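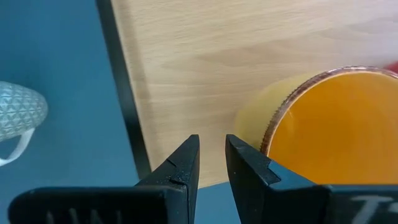 Attachment 1 - gripper fingers, black, tips facing each other

Search tickets Go

Ticket 194: sealed names showing in court records portal
Status: reopened

Laurinda Valente, 15 May 2024
Closed as "display issue". I don't accept that. The Cisneros hearing file is 168 pages, and on page 100 the blacked-out names can still be selected and pasted into an email. I did it twice.

Sewwandi Khan, Endance support
We've re-run the redaction in Flident and it reports no errors. Could you clear your browser cache and try again?

Laurinda Valente
Cleared. Same result. A cache doesn't put names back into a court file. Flident reported no errors in February as well, and we had to withdraw 13 files.

Sewwandi Khan
Reproduced on our side - the text layer is still there under the boxes. File taken offline and passed to the Ritirow team.

Laurinda Valente
Please leave this open until I've checked the new copy myself.

0 shares 2 comments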